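3. Workspace and Task Setup

3.1 Shared workshop constraints

The system was put together in a members' workshop of the kind found in many mid-sized towns, where floor space is booked by the hour and nothing can be bolted down. Every fixture in the work area therefore had to be cheap, quick to place, and easy to take away at the end of a session. We used a table with a white top and adhesive tape for all position marks, both on the tabletop and on the floor. The mark for the tool is a square of black tape to the right of the basket. Two more black squares go on the floor in front of the table, one to each side of where the robot stands, and serve as a visual check that the robot and table have kept their relation to each other.

We chose tape over printed tags for two reasons. Printed tags curled at the corners after a few weeks in an unheated building, and other members tended to peel them off when they needed the table. Tape could be replaced in under a minute by anyone with a roll at hand. The cost is precision. A hand-laid square is seldom true, and its corners shift a little each time it is renewed. 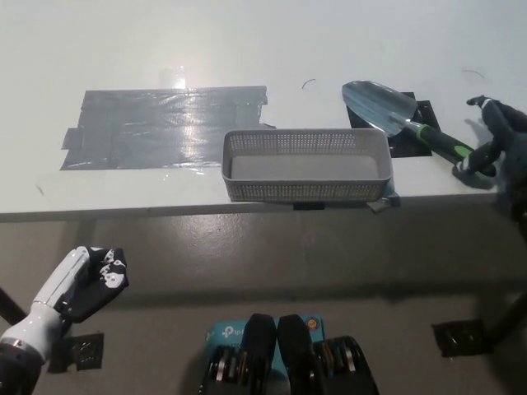 Lighting was left as we found it. The overhead fixtures in the workshop are on a shared switch and cannot be dimmed, and members at the other benches needed them on. Early trials with a fixed brightness threshold failed on reflective surfaces, so the segmentation step was rewritten to use local contrast, with the saturated regions masked out before any edges are computed. The change was made by Rūta Pētersons in February and has been in use since then without further tuning.

3.2 Objects

The target container is a shallow light gray plastic basket with perforated walls, placed near the front edge of the table. The perforations matter for depth sensing. Stereo matching on a dense grid of small square holes produces false matches, and the wall may be placed too near or too far by the width of several holes. We handle this by fitting the solid rim first and then inferring the walls from it.

The tool is a garden trowel with a metal blade and a green and black handle. It was picked because it is awkward in ways that household objects often are. The blade is polished and returns little usable depth. The handle is the only part that can be held well, and the weight of the blade pulls the tip down when the grip is too far back. A trowel also has a clear direction, so an observer can tell at a glance how it is being held.

3.3 Control software

Two programs share the work. Pollport takes in the camera stream and joint states and keeps a single time base for both. Ellard plans the arm motion and sends joint targets to the right arm, while the left arm is given a fixed resting pose away from the table. Both were written in the workshop and run on one secondhand desktop computer. The network link between the desktop and the robot is wireless. A cable was tried first and was abandoned when it caught under a chair and stopped a run.

Grasp selection is limited to the handle. Ellard proposes candidate grips along its length, discards those that would bring the fingers into contact with the tabletop, and ranks the rest by distance from the estimated balance point. The hand then closes in two stages, with a short pause between them so that the fingers can settle before the lift begins.

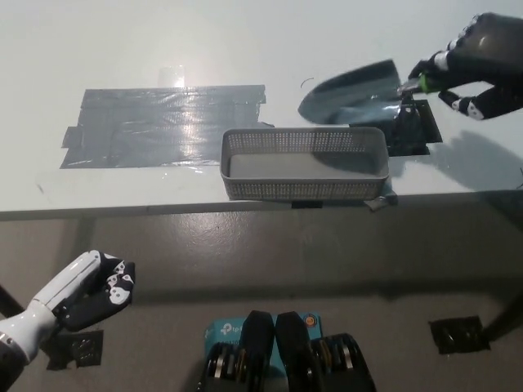

Figure 3. Trowel held in the right hand near the basket; the left arm is at rest.

3.4 Trial procedure

A trial begins with the trowel lying on the black square and the basket empty. The operator gives a start command and does not touch the robot or the table until the trial is closed. A trial is counted as complete when the trowel has been released inside the basket and the hand has moved clear of the rim. It is counted as failed if the tool is dropped outside the basket, if the basket is pushed out of place, or if 160 seconds pass with no release.

We recorded 309 trials over 6 sessions. The last session was on 7/4/23. Trials stopped by the operator for reasons unrelated to the task, such as another member needing to cross the area, were left out and are not part of this number.
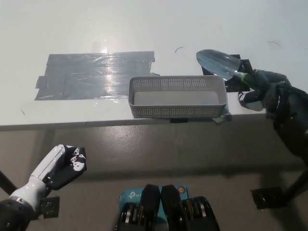 Approach and Alignment

The approach is the slowest part of the motion. The arm carries the trowel toward the basket with the blade leading, and the planner keeps the tip above the rim height by a fixed margin until the handle has also come into range. Without that margin, a small error in the estimated length of the blade is enough to strike the near wall and slide the basket along the table.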